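Equipment Review: Hastex Handheld Gripper Set for Demonstration Recording
Prepared by the Joltenbridge Equipment Evaluation Office

Purpose of the review
The office was asked to decide whether the Hastex handheld set should be approved for general loan to groups that gather manipulation examples for policy training. The set was on trial from the end of September through October. During that period operators recorded 284 demonstrations, all of household tasks involving cloth. Rigid objects were covered in our earlier review of the Stulwood unit and are mentioned here only for comparison.

What is supplied
The set contains 2 grippers, a charging base, a calibration board and a padded case. Each gripper carries its own camera and a square marker used for tracking. The written guide is short and assumes that the reader has worked with a similar device before. New operators needed a supervised first session, and borrowing groups should plan for one.

Setup
Calibration took 14 minutes on the first attempt and less after that. The procedure must be repeated whenever a finger is changed. The recording software gives a clear warning if this step has been skipped, although the warning can be dismissed, and on one occasion it was. The files from that session had to be thrown out.

Handling of cloth
Cloth was chosen for the trial on account of its difficulty. A garment has no fixed shape, and a useful set of examples must include many starting positions and many ways of taking hold. The laundry tasks were carried out in an ordinary office room with the furniture left in place, so that the recordings would include the kind of background a trained policy is likely to meet.

The fingers held knit fabric well. Thin woven items slipped more often, particularly when an operator closed the gripper near a hem. Seams and zippers caused no damage to the finger pads. Round openings with a soft collar were the hardest part of the work, and operators were told to slow down at the rim and keep the garment within view of the gripper camera.

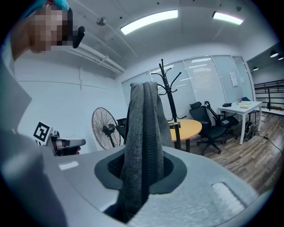 Quality of the recordings
Tracking was steady in good light. It became less reliable when a large piece of fabric filled the view for more than a moment, and 4 recordings were rejected for this reason. Reviewers also noted that operators tended to settle into one preferred grip by the second hour. The device cannot correct this. Groups should rotate operators and vary the starting position of each garment on a written schedule.

The export tool produced files that our Ikeda training pipeline read without conversion. Time stamps for the left and right grippers agreed in every session we checked. Labels can be added during recording by voice or afterward at a desk, and the second method gave cleaner results.

Comfort and wear
The grip is well balanced, but the trigger spring is stiff. Several operators reported a tired hand before the end of a morning session. The Stulwood unit is lighter and easier on the hand, though its fingers open less widely and it performed poorly with thick garments.

Finding
The Hastex set is approved for loan, subject to the supervised first session described earlier. It is recommended for cloth and other soft goods. Groups working only with small rigid items should continue to request the Stulwood unit. A softer trigger spring has been requested from the supplier, and this review will be amended when the part has been tested.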